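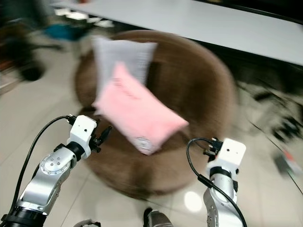
The brown pouf, with the pink pillow in front and the gray one behind.

My aunt Kazimiera left me the pouf, and she left my cousin Eglė everything else. I'm not bitter! Eglė got the apartment in Tullurach and the good knives and a check for 2000 dollars, and I got a round brown thing you could lose a cat in, plus two pillows, because apparently they came as a set.

"She was very firm about the pillows," Eglė said on the phone. "Pink in front."

So I put pink in front. I shoved the whole business over by the long white table, where I do my invoices and eat my toast, and for most of November I just sort of walked around it.

Then Wanting from downstairs came up to borrow the stapler, sat down on it without asking, and stayed until 18 minutes past ten. I had never gotten more than a hello out of Wanting. She told me about her divorce, and the bakery she almost bought on Jiang Street, and how she still drives past it and looks in (it sells phone cases now). When she stood up she patted the plush like it was a horse and went home without the stapler.

The week after, it was Lanying, my boss, who was only dropping off a folder. She moved the pillows onto the table, sat, and said, "I think I'm going to quit." I put the kettle on. What else do you do?

I called Eglė that night.

"Did people tell Aunt Kazimiera things?"

"Everybody told her things. You know that. The mailman told her things."

"Where did they sit?"

There was a long quiet on the line, and I could hear her opening one of my aunt's kitchen drawers, the one that always stuck.

"Well, I never sat on it," she said finally. "It was always full of somebody."

She drove up that weekend, four hours with the knives in the trunk, because she'd decided I should have half of them. I made soup. She circled the pouf with her coat still on, fussing with the pillows, gray one up straight, pink one on a slant, just the way it used to be by the window. Then she took them both in her arms and sat down, and her face went funny.

"Okay," she said, into the pink one. "Okay. So there's something about the apartment."

I turned the soup down low and pulled up a chair.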